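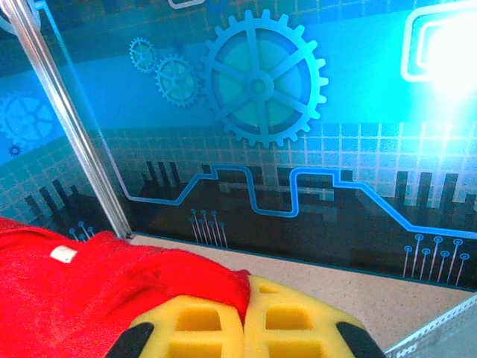
## Unit 2: Handling and Folding Knit Garments

Textile Care I, prepared by Lizelle Zulu for the Prata training program

### Purpose

This unit covers the T-shirt, the garment most often received by the Dratholm linen room. Students are expected to prepare, fold and stack shirts to the Lukico standard before moving on to woven items.

### Before folding

1. Clear the work surface and wipe it down.
2. Read the care label. Shirts without a legible label go to the inspection bin.
3. Check both sides for stains, loose threads and open seams.
4. Turn the sleeves right side out. 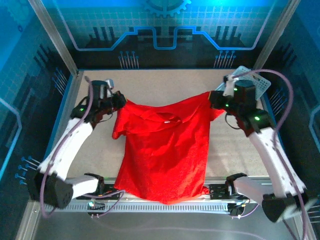

Knit fabric stretches under its own weight, and the hold chosen at the start affects the shape of the finished fold. A shirt should be taken at the shoulders, one point on each side, so that the body drops in a single panel. The red shirt is held in this way, with the collar near the top center and the label visible inside the neckline. Soft wrinkles across the middle, as on this shirt, are smoothed by hand once the garment is laid flat - they should not be pulled out by stretching the hem.

### Folding sequence

- Lay the shirt face down, collar away from you.
- Fold each side to the center back, sleeve included.
- Bring the hem up to the collar in two equal folds.
- Turn the shirt over and stack it with the collar facing out.

### Practice requirement

Each student completes 200 folds before the assessment. Record sheets are kept in the Asero binder and must be signed at the end of each session.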